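Open access | Food & Everyday Life | Research article

4.2 The pan that stays out

Of the 311 households that kept our kitchen diary, most claimed to put their cookware away after use. Their diaries disagreed. One pan, usually a saucepan, was left out from one meal to the next, and when asked about it, people spoke as if the pan had made the decision. Haddad and Sfeir, who coded the Cladlow interviews, gave this habit the label "parking." The label survived two rounds of review, which is more than can be said for our original title.
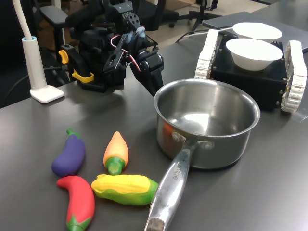

Figure 3a. Stainless steel saucepan on a dark gray tabletop, with two white bowls and toy vegetables.

Parking was not linked to kitchen size. Respondents with generous cupboards parked as freely as those with a single shelf, and defended it with more energy. A retired surveyor in Staniforth filled 15 diary pages on the correct resting place for a milk pan and then asked for extra paper. We sent it in July and have been reading ever since.

What did matter was who cooked. In homes with 2 regular cooks, the parked pan moved more often, and each cook blamed the other for its position. Geagea's earlier model treats such movement as noise. We would gently suggest that he has never shared a stove. 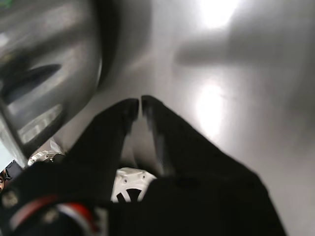
Figure 3b. Black gripper fingers at close range, tips nearly touching.

Washing up showed a weaker pattern. Diary entries for "soaking" could cover any period up to a full weekend, and we have left the term as respondents used it. Section 4.3 turns to lids, where the data are worse.

Shares 15 | Comments 2

We use cookies to remember your reading preferences. Accept | Manage settings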